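The Bin Run

Eleven years I cleaned kitchens for Vukudar and then one morning they gave me hands.

That's what we called them. Hands. Black plastic, two jaws each, silver screws, blue pads where the fingertips go. You hold the handle underneath and squeeze and the jaws come together. One for the left, one for the right. A camera looking over each.

Aurelio Lorente had been on the course so Aurelio was in charge. Two days in the Collado office with sandwiches. He came back with a binder and a way of standing.

"You clear the table," he said. "Same as always. Only you do it with these."

"And then?"

"Then you put it all back and clear it again."

The kitchen was the one on Usturside, the one with the orange table. I knew that kitchen. Did it every other week when it was a real job. Knew the cabinet door that sticks and the drawer where the dish towels are. Rice in the corner by the drawers. Now I wasn't to touch any of it. Table only. Trash to the bin, milk stays, stop, reset. 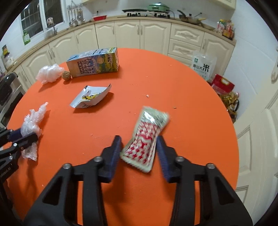 First hour was awful. You don't know how much your fingers do until they're gone. A wrapper weighs nothing and it still got away from me, slid, flipped, went under the carton. I said a word. Aurelio said the sound isn't recorded. I said it again then.

By lunch I had the trick of it. Come in low, both jaws open wide, let the pads find the thing before you squeeze. Don't chase. If you chase it you're done.

"Slower," Aurelio said. He was reading off the tablet. "It says you're fast."

"I am fast."

"It doesn't like fast."

Eleven years of somebody with a clipboard telling me pick it up, Nena, three more after this one. And now slower. I went slower. Felt like I was cleaning underwater, for a person who was watching very hard.

The person was Palby. Palby was going to do the tables. There was a drawing of it on the front of the binder, a pole on wheels with two arms, and somebody had given it a little neck. It hadn't been delivered yet. It existed in Collado, in a room, and every evening what I did with the hands went over there and it learned from it, or whatever it does. Aurelio said "learned." He said it like he was talking about a nephew.
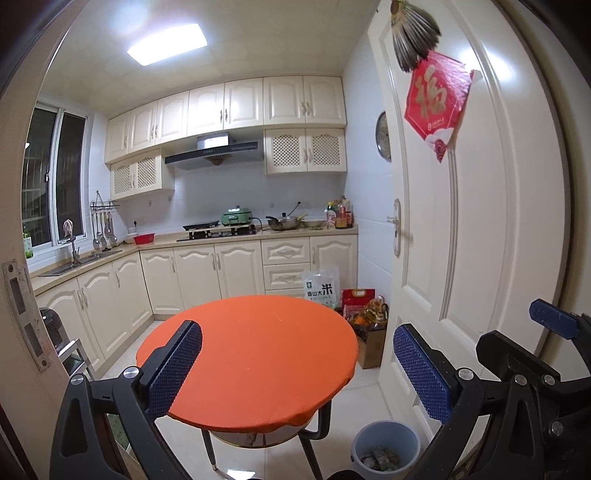 The kitchen on Usturside, from the doorway.

So here's what changed, if you want a list. No smell on me when I got home. No knees. My knees had been bad since the Harbor contract and after three weeks on the hands I could take the stairs. Same pay, a bit more, they called it a skills rate. I sat down at work! There was a chair and I sat in it between takes, and the first time I did it I got up again when I heard the door.

What else. I stopped talking to Dolly. She used to do the bathrooms while I did the kitchen and we shouted through the wall all day long, her daughter, my brother, what was on. Dolly got moved to offices. Vukudar only needed one pair for tables and I had tested better on the jaws. She said congratulations. She meant it for the most part I think.

And I started making the mess. That was the odd one. Somebody has to put the crumbs there. Aurelio had a page in the binder on it, Placement Guidance, and he did it to the page, a wrapper here, a wrapper there, square, like setting out cutlery. I told him people don't leave things like that.

"How do they leave them?"

I showed him. You open the snack standing up. You put the wrapper down when you're looking at something else. Milk goes over on its side. Whatever's left of the cookie rolls until it stops.

He wrote it down. He actually wrote it down, and next week it was in the binder, typed, with no name on it.

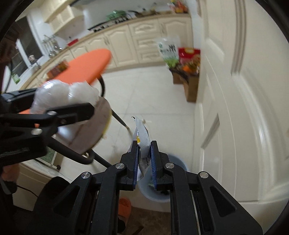
White packet in the jaws, bin right below.

The target was 91 a day. Good ones I mean, ones it kept. A bad one was if you dropped something and picked it up, or if you stopped to think. I asked what's wrong with dropping something and picking it up, that's half of cleaning. Aurelio said he would ask. He came back and said they wanted those too now, but seperate. So then there was a drop folder. I had to drop things on purpose and you would not believe how hard that is. I'd let go and it looked like letting go. We threw out a whole afternoon of it.

My best day was 207. That was in December, rain, heat on, radio. I got into a place where there was only the next thing and the next thing, wrapper, bag, foil, that wrinkled nut that always wanted to roll. Didn't look up. When I put the hands down my own hands were still half open, thumbs out. I picked up my cup like that, both sides, pushing in.

My brother saw me do it at supper. "What's wrong with you," he said.

"Nothing. It's a grip."

He laughed for a long time. Later on I caught him trying it with the salt.

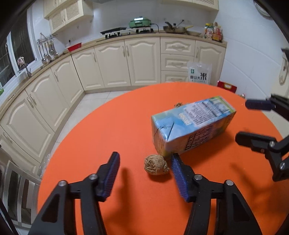
Orange cloth, juice carton, two of the little brown nut-looking things. Late one.

Palby came to Usturside on 18 January 2021. Two men carried it up because the wheels didn't do stairs. They plugged it in by the door and Aurelio put out the mess, my way, milk over, wrapper crooked, and we stood back against the wall like parents.

It took a while. The arms came up. It went in at the wrapper low, jaws wide open, and it waited. Let the pads find it. Then it squeezed.

Nobody had put that on any page. I had never said it out loud to anybody, I'd swear to it.

"Look at that," said one of the men.

It did the wrapper and the bag. It got the foil on the second go. At the carton it stopped and gave a small turn to the left, a nothing move, and I felt it in my shoulder before I understood it. That's for the old knee. I lean off it when I reach across. I've leaned off it so long I do it in a chair. It hasn't got a knee.

"What's it doing?" the man said.

Aurelio was going through the binder.

"It's fine," I said. "Let it finish."

It finished. The men were happy, they shook hands, with Aurelio and then with me. One asked what my job was here and I said tables. He nodded and looked at the table and then at it and I saw him get embarassed, so I asked if he wanted a coffee.

They keep me on through the spring. Bathrooms next, Aurelio says, new hands, waterproof. He's asked me who knows bathrooms. I said Dolly, I said call Dolly tonight, and gave him the number, and he's got it written on the back of his hand because he'd left the binder in the van.

I stayed after they packed up. There was a crumb by the edge it had missed, a small one. I wet my finger and got it.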